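Turier Compression Garment – Wear and Care Guide
Section 4: Fitting the garment after a tummy tuck

Read this section before the day of your surgery. The first fitting is done by clinic staff. You will do the later ones at home, with a second adult in the room.

1. Wash and dry your hands.
2. Sit on the edge of the bed for a minute before standing.
3. Open all hooks on both sides. Leave the zipper closed until step 6.
4. Step into the garment and pull it up slowly to the hips. Keep your knees slightly bent.
5. Lay the drain tubes flat along the outside of the thigh. Do not fold them under the waistband.
6. Fasten the hooks from the bottom up, using the loosest row, then open the zipper panel and check that the dressing is lying flat.

Note: The loosest row is correct for the first 4 days. Move in by one row only when your nurse tells you to.

Caution: Numb toes, a cold foot or new pain in the calf are reasons to take the garment off and call the clinic at once, extension 172.
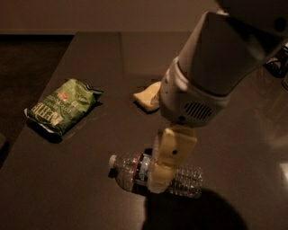 Can I take the garment off to shower?
Once your surgeon has cleared you to shower, leave it off for as long as the shower takes, then dry the skin fully and put it back on.

Washing

7. Wash by hand in cool water with mild soap. No bleach or fabric softener.
8. Press the water out in a towel – do not wring – and dry flat, away from heaters.

Caution: Do not cut or trim the leg bands. A trimmed band rolls up and can mark the skin.

Replacement garments are part number 469. Give your waist and hip measurements when you order.

Section revised 13/03/2022 by Miroslava Tkachenko, patient materials.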